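On written rules for small automation cells

In October I was asked to review the house rules of a small firm, Dendby, which handles returned network equipment and has for some time used robot arms at the bench. The rules ran to 20 pages. They had been assembled from three older documents, and it showed. One page required the operator to remain outside the marked area at all times while the arm was powered. Another told the same operator to stand beside the arm and guide it by hand during teaching, with the power on.

I mention this case with the firm's permission, as it is quite ordinary. Most of the rule sets that I am sent have the same fault. They are written in layers, each layer added after some event, and the older layers are seldom taken away. The people at the bench then learn which pages are in force by asking a colleague.

Poul Eyvindsson, who keeps the rules at Dendby, had already marked a good number of these conflicts in pencil. We went through them over two mornings and agreed on a shorter text. What follows is a summary of the points which may be of use to others.

Scope

A rule should state the condition of the machine to which it applies. We settled on four conditions: isolated, powered and held, teaching, and running. Every instruction in the new text begins with one of these terms. Where an instruction applied to more than one condition, we wrote it twice. This made the document a little longer in places, but it removed the need to turn back to a table of exceptions.

The word "safe" was taken out wherever it stood alone. "Approach when safe" gives the reader nothing to check. "Approach when the arm is held and the lamp is steady" can be checked by the operator and by anyone watching.

Speed during teaching

Dendby's own limit for teaching is 200 millimetres per second, measured at the tip of the gripper. The old text gave the figure with no point of measurement, and two shifts had come to read it differently. One applied it to the tip and the other to the wrist. Songül Sönmez, who leads the second shift, raised this with me before I had reached the page in question, and her note on it has gone into the new text almost unchanged.

I would ask any firm that sets a limit of its own to write down where it is measured, with what, and by whom. A house limit must also sit within whatever the maker's manual and the applicable law require. It does not replace them, and the opening page should say so in one plain sentence.

The work surface

The section on the table itself took the longest, and I had expected it to be the shortest. The old rule read "keep the area tidy". There were as many readings of that as there were people.

The new rule is limited to items which bear on the task. Only the item being handled, its packaging and its papers may be on the table when the arm is started. Cables are to be laid so that the connector is visible to the operator. Soft packaging is treated as part of the task and must be named in the task sheet, together with the side from which the arm will approach it. A padded envelope changes shape under a light touch, and a path taught on a flat one may not suit a creased one.

Labels and barcodes should face upward where the packaging allows. Marcelle Langlois asked whether this was a safety rule or a convenience, and it was a fair question. It is a convenience. We moved it to the task sheet and left the safety section to safety matters only – a separation I would now recommend from the start.

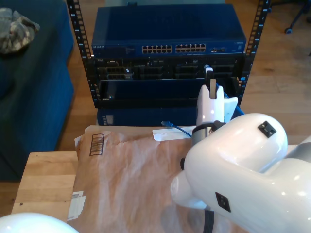 The same care should extend to what stands on the floor behind the table. Racks, chairs and other furniture are often left out of the drawing of a cell because they belong to the room. The reach of an arm takes no account of that. At Dendby the drawing now includes everything within the full reach of the arm plus a margin of 275 millimetres, and chairs on castors are given a parking place outside it. Open racks are drawn with their rails, and the drawing notes which side the cables leave from.

Dennis Ackroyd proposed that the drawing be checked at the start of each shift against the room itself. I was doubtful, as daily checks tend to become signatures. He suggested that the person arriving should carry it out and the person leaving should sign to accept any corrections. That is how it now stands, and I shall be interested to learn how it holds up over the winter.

Changes to the text

Every rule set needs a rule about itself. At Dendby any operator may propose a change in writing, and a reply is due before that operator's next rota begins. A change which relaxes a limit needs two signatures. A change which tightens one needs a single signature and takes effect at once. Old pages are removed from the binder on the same day and kept elsewhere, under their own number.

The finished text is nine pages long. Eyvindsson has asked that I return to read it against the bench once it has been in use for a few months, and I have agreed to do so. Readers who keep similar documents are welcome to write to me, in particular on the matter of soft packaging, where I have found very little written down by anyone.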